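Category: Politics / Local Elections

Beltholm Civic Party confirms council list

The party has registered 16 candidates for the Beltholm council election in January. Ona Adomaitis heads the list. Five seats – all in the Kuusk ward – will be contested by first-time candidates.

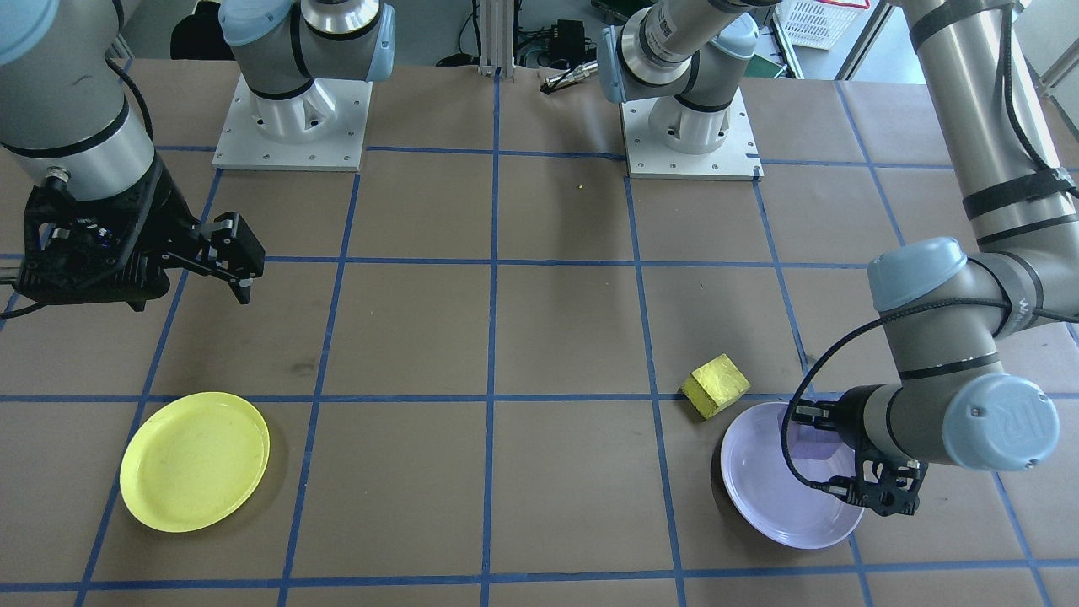 Two robot arms over a table marked with blue tape.

The program sets a cap of 40 pages on council agendas. Some 100 members voted on the text.

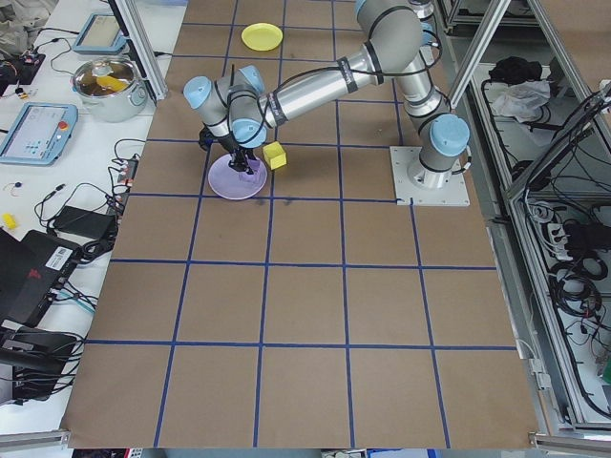
Who approves changes to the list?
The party board, chaired by Eusebio Marulanda, approves them in writing.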